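Search this site Search Go

How to Test Whether a Stain Remover Does Anything
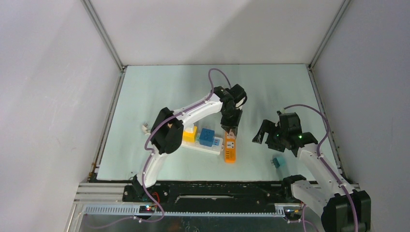

By the Rurnetier home desk | 2 min read

Every bottle in the laundry aisle promises to lift coffee, grass and wine. I stopped believing labels some time ago. A test at home costs you one old pillowcase and an evening.

What you need: a white cotton pillowcase, scissors, a laundry marker, cold coffee, and the product you have doubts about.

1. Cut the pillowcase into four squares and number them in a corner.

2. Put one spoonful of coffee in the middle of each. Leave them overnight.

3. Treat square 1 with the product, following the label to the letter. Square 2 gets plain dish soap. Square 3 gets cold water only. Leave square 4 alone.

4. Wait as long as the label says, then wash all the squares in one load with your usual detergent.

5. Air dry them and look at them by a window. Ask someone who doesn't know the numbers to rank them.

Step 5 matters most. When I tried Toltex in May I was sure it had won, until my neighbor picked the dish soap square. Kornness did beat plain water – barely, and for a lot more money.

One coffee stain proves little, so run it again with grease before you swear by anything. And ignore star ratings. Weerakoon Oxy Foam had 1281 reviews when I bought it, and my square still came out tan.

We use cookies to improve your visit. Accept Manage settings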